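Currency conversion fee charged twice on one transfer?

Posted by Dunbar46
April 20, 2021

I hold a multi-currency account with Brota and sent 200 euros to a supplier in Mellthorpe. The statement shows a conversion fee at the time of the transfer and a second one, same reference number, two lines further down. My balance was in dollars. The supplier says the full amount arrived. Is the second line a duplicate, or is it a spread charged by the receiving bank?

oler_fx

It is probably not the receiving bank. A fee taken at that end comes out of the amount delivered, and you say the full 200 arrived. Check the currency column on both lines. If your dollar balance was routed through a third currency, there are two conversions and each one gets its own fee line under the same reference.
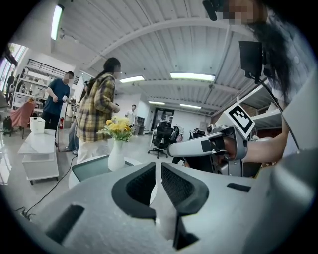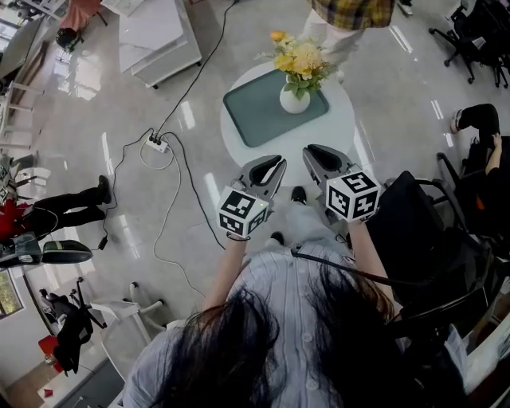
To confirm the routing, open the transfer detail and compare the two rates with the mid-market rate for that day. Two different rates mean two conversions. Identical rates and identical amounts point to a duplicate posting – in that case file a dispute and quote the reference. Brota changed the layout of the fee schedule in December, so older screenshots in other threads will not match what you see.

rate_watcher9

Same thing happened to me on a transfer of 80. Support reversed it after 9 days. Just call them.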